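Abdella Concert Society
Minutes of the meeting held 4 January 2018, back room, Eldale Hall

Present: all officers except the bookings secretary, who sent apologies. 17 members attended.

1. Minutes of the last meeting
Read and approved with one correction. The December show started at 8:00, not 7:30.

2. December show
The Wutex show in December sold 200 tickets, the full capacity of the hall. The band played two sets with a short break. Members agreed the sound was good from the floor but muddy in the balcony, mostly in the low end. The opening act ran over by a few minutes and the changeover was rushed. For the next show the stage manager will give opening acts a printed set time when they load in.

Two complaints came in about the line at the coat check. It was agreed to open the second window before every sold-out show.

3. Spring program
Guvholm have confirmed for the spring. They will play their first record from start to finish, followed by newer songs. The contract has come back signed. Their rider asks for a drum riser, four monitor mixes and a hot meal for the crew. The hall has the riser. The fourth monitor will have to be rented.

There was a long discussion about seating. Some members wanted the floor left standing as in December. Others pointed out that the last seated show drew an older crowd who bought more at the bar. A vote was taken and standing was carried. Balcony seats will stay reserved – no change in price.

4. Sound in the balcony
The hall manager has offered to let us hang two small fill speakers under the balcony rail if we pay for the brackets. The sound crew will get a price and report back. Until then the last two rows will be sold as restricted. 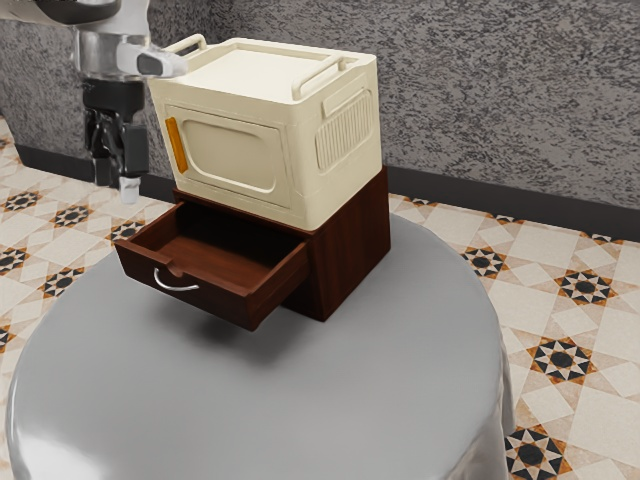
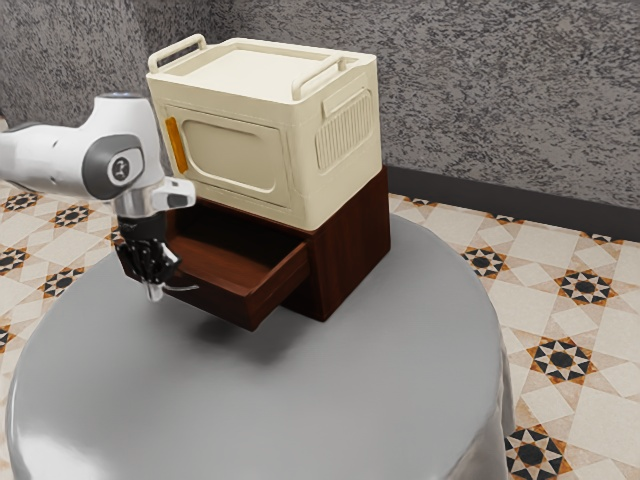
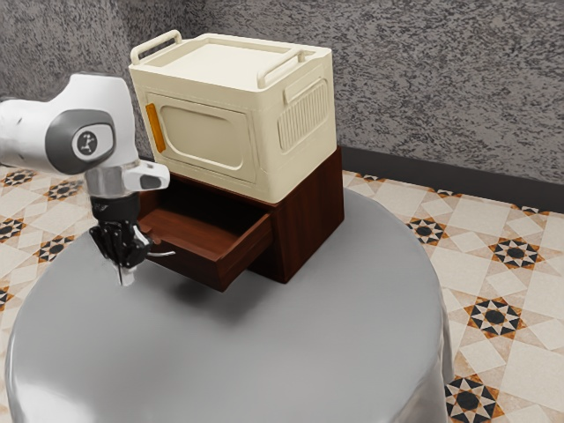
Robot arm, cabinet and round table, three computer-rendered views.

5. Posters and mailing list
Posters for Guvholm will go up six weeks ahead. The print shop quoted for 200 copies and this was accepted. The record store and the library have both agreed to take some. Members with space in a shop window should tell the secretary.

The mailing list has grown since the fall and now has a number of dead addresses on it. The secretary will clean it up before the next mailing goes out.

6. Money
The December show covered its costs and left a small surplus. Hall rent goes up this year, and the new rate applies from the Guvholm show on. It was moved and seconded that ticket prices stay the same through spring and be looked at again in the summer. Carried.

7. Other business
A member asked if local bands could send in recordings to be considered for opening slots. Agreed. Recordings should be no longer than three songs and should be of the band playing live.

The lost and found box from December still holds a scarf, one glove and a pair of drumsticks. Anything not claimed by the Guvholm show will be given away.

The piano in the back room needs tuning. Held over to the next meeting.

Meeting closed at 9:10.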